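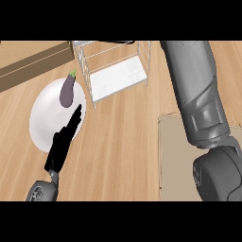 # 第3章 采后：离开植株以后的事

茄子摘下来，还活着。先把这句话记住，整章都从它展开。

前两章讲种、讲收。土壤、水肥、采收时机，都讲过了。到这一章，产品已经离开植株，根断了，水没人供，糖也没人供，可细胞照样在呼吸，照样在失水，照样在老。能做的事情只剩一类：让它慢一点。

很多同学学到这里会觉得松一口气，觉得难的部分过去了。先别松。产地忙一季，货在路上、在库里、在后厨的角落里坏掉，前面的功夫全白搭。而且采后的问题有个讨厌的地方，看不见。田里的虫你看得见，叶子黄了你看得见，采后的损失往往到了切开那一刻才露出来。外皮好好的，里面籽已经褐了。

本章内容偏实用。公式有，不多，放在后面几节。先把概念立住。

## 学这一章之前

需要回头翻的东西：

- 第1章里关于细胞壁和角质层的那几页。蒸腾那一节马上要用。
- 第2章末尾的成熟度分级。商业成熟和生理成熟的区别，如果忘了，现在就去看，不然后面乙烯那部分会读得很糊涂。
- 相对湿度的定义。中学学过的。不少人到了这里还在把相对湿度和含水量混着用。

学完以后应该能做到：说清楚一种产品为什么放在某个温度；看见一批萎蔫的货，大致判断水是在哪一步丢的；给一个小店排出贮藏位置，哪样靠门，哪样靠里，哪两样不能放一起。

最后一条是本章综合练习，占学期成绩的比重不小。早点开始想。

## 3.1 从一个小店的账本说起

Bostora 是一家做堂食和外带的小店，后厨不大，有一间干货储藏室，一台立式冷柜。生意不错，损耗也不错。这句是店里自己的玩笑，我们借来用用。

店里从 Giannakopoulos 商行进蔬菜，每周到货 3 次。账本是手写的，进货一栏，报废一栏。把一个季度的报废栏加起来，折成钱，2,745 元。这还只算了整件扔掉的。切掉烂的一半、剩下一半照用的，没有记。掉了外层叶子的生菜，没有记。放软了拿去熬汤底的番茄，也没有记，因为在厨师看来那不算浪费。

于是有了第一个问题：什么叫损失？

教材里通常分两类。一类叫数量损失，重量少了，件数少了，过秤就知道。另一类叫品质损失，重量可能还在，但价值掉了：颜色暗、质地软、味道淡、维生素少。第二类难量，也容易被忽略，偏偏在叶菜和果菜上，第二类常常先发生。等到重量明显下降，品质早就下去了。

再看账本。报废集中在几样东西上：叶菜、黄瓜、茄子、香草。土豆和洋葱几乎没有。为什么？

直觉的回答是“有的菜耐放，有的不耐放”。没错，但等于没说。耐放是结果。下面几节要把这个结果拆开，拆成呼吸、失水、乙烯、低温伤害、微生物，一样一样看。拆完以后在回到 Bostora 的账本，就能看出哪些钱本来可以不花。

顺便说一下，店里后来确实少扔了不少。没有买新设备。挪了几样东西的位置，改了进货的节奏，把冷柜里某一层腾出来不放茄子。细节见本章最后的案例续篇。

## 3.2 呼吸：产品自己在消耗自己

植物器官采下来之后，光合作用基本停了。绿叶菜在有光的地方还会有一点，量太小，贮藏计算里一般不管。呼吸没有停。糖和有机酸被氧化，放出二氧化碳、水和热。

三样产物，三个麻烦。

二氧化碳。密闭包装里会累积。少量累积能抑制呼吸，这是气调贮藏的依据，第5章讲。累积过头，氧气又不够，产品转入无氧呼吸，出酒味。草莓盒子打开有股发酵的气味，多半就是这个。

水。呼吸自身产生的水很少，不足以补偿蒸腾丢掉的。不要指望它。

热。这个最容易被低估。一箱叶菜堆在一起，中间的温度会比外面高，箱子越密、堆得越高，差得越多。温度高了呼吸更快，呼吸快了又放更多的热。所以装车之前要预冷，所以箱子要开孔，所以堆码要留缝。道理是同一个。

呼吸强度的单位，习惯上用每千克产品每小时放出的二氧化碳毫克数。各种产品相差很大。大致的次序：

1. 很高：芦笋、西兰花、蘑菇、嫩豌豆、香草类
2. 较高：菠菜、生菜、菜豆
3. 中等：番茄、黄瓜、茄子、胡萝卜
4. 较低：洋葱、土豆、南瓜、大蒜

看这个次序能看出点规律。生长旺盛的部位、幼嫩的部位、花器官，呼吸高。贮藏器官、休眠器官，呼吸低。芦笋是嫩茎尖，还在拼命长的时候被切下来，它不知道自己被切了，继续按原来的速度过日子。洋葱本来就是植物用来过冬的仓库，设计上就打算慢慢用。

次序只是一般情况。品种、成熟度、有没有碰伤，都会改变数值。碰伤尤其厉害，一个磕过的苹果，呼吸会在短时间里冲高，同时放乙烯，把旁边的也带起来。

### 温度系数

呼吸是酶促反应，对温度敏感。在不受冻、不受冷害的范围里，温度每升高十度，呼吸速率大体变成原来的两到三倍。这个倍数叫 Q₁₀。

Q₁₀ 本身会随温度变，低温段往往更大。换句话说，从很冷升到稍微冷，代价比想象的高。冷柜门老是开着，柜里温度来回跑，对叶菜的影响比温度计上的平均值显示的要坏。

计算题里给定 Q₁₀ 的时候按给定值算，不用自己修正。

### 呼吸跃变

果实类里有一部分，成熟时呼吸先降后突然升高，再降。这个突升叫呼吸跃变。番茄、香蕉、苹果、梨、牛油果、芒果，有。草莓、葡萄、柑橘、樱桃、黄瓜、茄子，没有。

区别很实际。有跃变的可以早采，采后继续成熟，香蕉就是绿着上船的。没有跃变的，采下来什么样就是什么样，甜度不会再长，放着只会变差。草莓买回家放两天“等它甜一点”，等不到的。

茄子还要多说一句。茄子是果实，但我们吃的是没长熟的果实。生理上真正成熟的茄子皮发黄，籽硬，没人要。所以对茄子来说，采后要防的是它继续往成熟走。黄瓜、西葫芦同理。第2章说的商业成熟早于生理成熟，指的就是这一类。

## 3.3 失水：最常见，也最便宜就能管住

新鲜蔬菜的含水量大多在九成上下，叶菜和黄瓜更高。水从哪里走？气孔、皮孔、角质层、果柄断口、伤口。推动它的是产品内部和周围空气之间的水蒸气压差。

产品内部的空气几乎是饱和的。外面越干，差越大，走得越快。外面越热，同样的相对湿度下差也越大，因为饱和蒸气压随温度上升。所以“干而热”是最坏的组合，“湿而冷”是最好的组合，前提是产品耐得住冷，也耐得住湿。

再加一条，风。空气静止时，产品表面会积起薄薄一层湿空气，相当于一层保护。风一吹，保护没了。冷库里风机正对着的那几箱总是先蔫，不用怀疑产地，看风机。

影响失水快慢的产品特征：

- **表面积和体积之比。** 叶子薄而大，吃亏。南瓜圆而厚，占便宜。
- **表皮结构。** 苹果有蜡，土豆愈伤之后有木栓层，蘑菇几乎什么都没有。
- **果柄和萼片。** 茄子的果面光亮，角质层不算差，可萼片部位失水不少。萼片先干、先卷，果面后暗。买的时候看萼片，比按果肉准。
- **伤口。** 一处划伤，失水可以超过一大片完好的表皮。

失水到多少算不能卖？各产品不一样。叶菜失去很少一部分重量就已经没有卖相，洋葱失得多一些也看不大出来。附录里有一张表，查那张表，不要背。

管住失水的办法都不贵。盖湿布，套打孔袋，喷雾，离风口远一点，少开门。Haltus 是做产地周转箱的厂家，他们给叶菜箱配的内衬就是一层打了小孔的薄膜，孔的多少按产品调。孔太少，里面结露，烂。孔太多，跟没有一样。

结露单独说。产品从冷处拿到热处，表面温度低于空气露点，水珠就出来了，俗称出汗。水珠本身不伤产品，但给霉菌和细菌开了门。所以从冷库出来的货不要立刻封袋，也不要反复进出。Bostora 的做法原来是：早上全部搬出来，用不完的下午再塞回去。每天一遍。香草就是这么没的。

## 3.4 乙烯：邻居的问题

乙烯是气体，也是植物激素。极低的浓度就起作用。它加速成熟、衰老、叶片脱落、叶绿素降解。

产生乙烯多的：苹果、梨、熟香蕉、熟番茄、牛油果、甜瓜。

对乙烯敏感的：西兰花、黄瓜、叶菜、胡萝卜、茄子、猕猴桃。

两份名单放一起看，排位置的原则就出来了。苹果旁边不放西兰花。番茄和黄瓜分层，能分柜更好。胡萝卜挨着苹果放久了会发苦，这是胡萝卜在乙烯刺激下合成了苦味物质，跟品种关系不大。

有的同学会问，小店里空间就这么点，怎么分？通风。乙烯是气体，空气流动就会被稀释，浓度降到阈值以下就没什么事。但通风又会加快失水。矛盾吗？矛盾。贮藏里大部分决定都是在两个坏处之间挑一个小的。套了打孔袋的产品可以承受多一点通风，裸放的不行。

外源的乙烯也要留意。内燃机尾气里有，叉车在封闭库房里跑一下午，浓度就够影响叶菜了。熟过头和受伤腐烂的产品也会放。所以每天翻检、挑掉坏的，道理跟“一个烂苹果坏一筐”的老话是一致的。老话说得对，只是当时不知道是气体。

## 3.5 放在哪里，放在什么上面

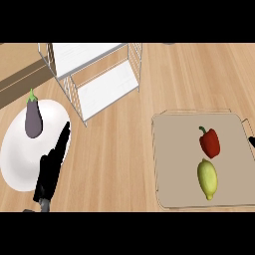 层架的选择在教科书里经常一笔带过，在实际工作里却天天碰到。搁板分实板和线网两大类。实板好擦，漏下来的汁水不会滴到下层，缺点是板面上方的空气不流动，箱底闷着，水汽出不去，产品和板子接触的那一面先出问题。线网反过来，象图里这个白色的线网层架，上下气流可以穿过去，箱底也能换气，洋葱、土豆、带皮大蒜这类怕闷的东西放上去很合适。代价是细小的东西会漏，软的果实直接压在线上会留印子，所以软果要垫一层，或者连箱子一起放。叶菜裸放在线网上则失水太快，要套袋。

架子和墙之间留缝。和地面之间也留。缝不用大，手能伸进去就行，够空气走，也够扫帚走。紧贴墙放的架子背后是冷凝水和虫的地方，搬开一次就知道了。

高度也有讲究。冷空气沉，热空气升，同一间储藏室里上层比下层暖。没有风机的房间差得更明显。耐热的放上面，怕热的放下面，重的放下面，常用的放中间。最后这条跟生理没有关系，跟人的腰有关系，但是排位置时一样要算进去。

地面。木地面吸潮，瓷砖和水泥凉，各有各的脾气。食品直接放地上不管什么地面都不行，卫生规范里写得很死。

光。土豆见光变绿，积累茄碱，绿的部分要挖掉，绿得厉害整个不要。洋葱见光发芽倒不快，主要怕潮。土豆和洋葱习惯上放一起，其实最好分开，土豆放出的水汽会催洋葱发芽腐烂。很多家里几十年都放一个筐，也吃完了，因为吃得快。放得久就不行了。

## 3.6 冷不一定好：低温伤害

到这里大家可能已经有个印象，低温降低呼吸、减少失水、压住微生物，那就越冷越好，别结冰就行。

对苹果、胡萝卜、生菜，基本成立。对茄子不成立。

原产热带、亚热带的种类，在冰点以上的低温里就会受伤，叫冷害。注意和冻害区分：冻害有冰晶，细胞破了，化开就是一滩水；冷害没有冰，伤的是膜，过程慢，出了冷柜回到室温以后才集中表现出来。

茄子的冷害：表皮出现凹陷斑，光泽消失，萼片变褐，果肉和籽变褐。切开以后变色特别快。黄瓜：水渍状斑点，随后发黏。番茄：转色不匀，粉，没味。香蕉：皮发灰发黑。红薯：硬心，煮不烂。罗勒：叶片整片变黑，在香草里它是个例外，别跟香菜放一个温度。

冷害的程度取决于两个量：温度有多低，时间有多长。短时间放得冷一些，可能看不出来。时间一拉长，坏得很彻底。所以冷柜里放一夜没事的茄子，放几天就不行了，厨师的经验“我一直这么放”和检验员的经验“这么放不行”可以同时是真的。问清楚放多久再争。

冷害敏感产品的建议温度，习惯上分三档记：

| 敏感程度 | 代表产品 | 存放位置（小店条件） |
|---|---|---|
| 不敏感 | 苹果、胡萝卜、生菜、西兰花、葱 | 冷柜，靠里 |
| 中等 | 菜豆、甜椒、熟番茄（短期） | 冷柜门边或最暖的一层 |
| 敏感 | 茄子、黄瓜、香蕉、红薯、罗勒 | 阴凉处，避风，尽快用 |

表里“冷柜最暖的一层”是哪一层，每台冷柜不一样。拿温度计量。不要猜，也不要信面板上的数字，面板显示的是探头那一点。

### Prommont 的对照

Prommont 是一家区域配送站，给周边的小店分货。他们做过一个很简单的对照，我们觉得适合放在这里。

同一批茄子，成熟度相近，分成两组。一组跟叶菜一起进冷库，一组留在阴凉的分拣间，套打孔袋。样本是每组 50 个。库房那组呼吸低，失重也少，头几天看上去更漂亮。到出库回温之后，凹陷斑开始出现，切开籽是褐的。分拣间那组外皮稍暗，萼片有点卷，果肉正常。

其中冷库组里有 16 个被判为不可销售，另一组 3 个，都是碰伤引起的腐烂。

数据不复杂。值得看的是时间点。如果在出库当天就打分，结论会完全反过来。采后试验里有个固定要求，冷藏之后必须加一段室温货架期再评价，就是因为这个。做课程实验时漏掉这一步的小组每年都有，报告只好重做。

还有一点要挑毛病。两组的差别不止温度，还有袋子。冷库组没有套袋，分拣间组套了。严格讲这个对照不干净，失重的差异里混着包装的影响。配送站的目的是解决当下的问题，不是发表，所以没有再补一组。读别人的数据，先找哪些条件没对齐，这个习惯本章会反复练。

## 3.7 微生物：多数时候是后来的

烂，归根到底是真菌和细菌在动。可是完好的表皮加上合适的温度，它们很难进去。先有伤、有冷害、有衰老、有水膜，然后才有烂。顺着时间往回找原因，一般能找到前面某一节。

常见的几种：灰霉，低温也长，草莓、番茄、茄子的萼片下面爱有；软腐细菌，有水、有伤就来，味道冲，传得快；青霉，柑橘上最典型；根霉，喜暖，白毛长得很快，一夜能过一箱。

清洗要不要做？看情况。带土的根菜干着放比洗了放久。叶菜洗完必须沥干。用循环水洗，水不消毒，等于把一个坏的抹到所有的上面。小店最稳妥的办法：吃之前洗，存之前不洗，挑掉坏的。

消毒剂的种类、浓度、接触时间放到第6章。本章只要求知道次序：先防伤，再控温控湿，最后才轮到药。

## 3.8 几个容易混的词

贮藏期、货架期、保质期。三个词，经常乱用。

**贮藏期**，在推荐条件下能存多久，到期时产品还要留有后面销售的余地。

**货架期**，从贮藏条件里拿出来，在销售环境下还能保持可售的时间。

**保质期**，包装食品标签上的概念，有法规含义。散装新鲜蔬菜一般不这么标。

**后熟**，采后继续完成成熟，适用于有跃变的果实。**催熟**，人为用乙烯等手段使后熟同步、提前。

**萎蔫**和**衰老**。萎蔫是缺水，早期补水有可能恢复一部分，生菜泡冷水会挺起来就是这样。衰老是不可逆的。两者外观像，处理完全不同。判断办法看颜色，叶绿素还在，只是软，多半是前者；已经黄了，泡多久也没用。

**预冷**和**冷藏**。预冷是采后尽快把田间热去掉，讲的是速度。冷藏是把低温维持住，讲的是稳定。拿冷藏库做预冷，制冷量不够，货凉得慢，还把库里原有的货捂热了。小产地常见的毛病。

## 3.9 本章后面怎么安排

接下来的各节依次展开计算部分：呼吸热、失重率、Q₁₀、堆码密度。每节配一个例子，单位全部用国际单位。做题前先看单位，失重率是百分数还是小数，每年都有人丢分在这里。

实验两个。第一个，三种包装下的失重比较，需要一台精度到克的天平，材料用黄瓜或茄子都可以，同组里不要混用。每天同一时间称，记录室温和湿度。时间写清楚，“下午”不算时间。第二个，冷害的诱导和观察，时间长，要跨一个周末，星期四开始最方便，提前和实验室说好冷柜归谁用。

实验前把材料挑一遍。有碰伤的不要，大小差太多的不要，萼片已经干的不要。挑剩下的也别扔，留着做碰伤组。

案例续篇放在计算题之后，还是 Bostora 的后厨。到时会给出冷柜各层的实测温度、储藏室的平面和一周的进货单，请大家重新排一遍位置，写出每样东西放在那里的依据，并指出哪几样应当减少每次的进货量。进货节奏可以动，供货商 Giannakopoulos 商行同意加送，但每加送一趟要收费，费用在进货单背面，别漏看。

翻页，先做呼吸热。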